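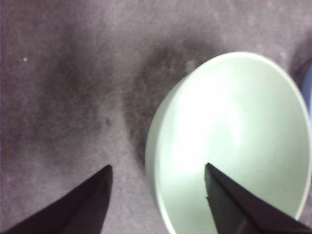
Dish stacking, continued

22 Jul 2020

I have been recording demonstrations for the dish task since last week, and the set now stands at 313 episodes. The target is 600. The task is simple to state: the bowl goes on the plate, then the plate is lifted with the bowl on it. All of it is done by remote control with a leader arm. I move the leader, the follower copies, and the software logs joint positions and both camera streams.

The bowl half of the task is mostly a question of where to put the fingers. A grip on the wall, one finger outside and one inside, tolerates a fair amount of error in the approach. A grip across the whole diameter would need a wider opening than this gripper has. The wrist view is good for lining up on the rim, but a glossy glaze throws glare back at the lens, and I now check the exposure before each batch. Auto exposure is off. It was shifting halfway through the approach, and the same bowl came out as two different colors in one episode.

Emília Havlíček recorded 9 episodes on the same setup so that I could compare operators. Her approach is slower and her grasp is lower on the wall. Mine has more small corrections near the end, which show up in the joint log as a ripple in the wrist. A policy trained on my data alone would presumably learn the ripple too. I have since slowed down.

The plate is harder. Its rim sits low, so a finger has to get under the edge, and with the bowl on top the load is off to one side of the gripper. The plate tips. How much tilt to accept is a decision to make before recording – I keep an episode if the bowl stays on and the plate comes back down without a drop. 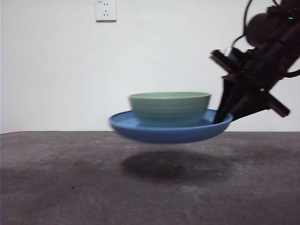
Should failed grasps be deleted from the set?

Delete the ones that end in failure, and keep the ones where the operator misses, backs off and then completes the task. The recovery is useful data, and it is difficult to stage on purpose afterward.

I label the recoveries with a separate tag in Kullano, the small script I use for sorting episodes. Miroslava Gajdoš asked for the tag so she can train with and without them. Her first run used 3 camera and state configurations and no recoveries. The second will use the same configurations with the recoveries included.

Next on the list is replacing the leader arm's trigger spring, which is too stiff for long sessions.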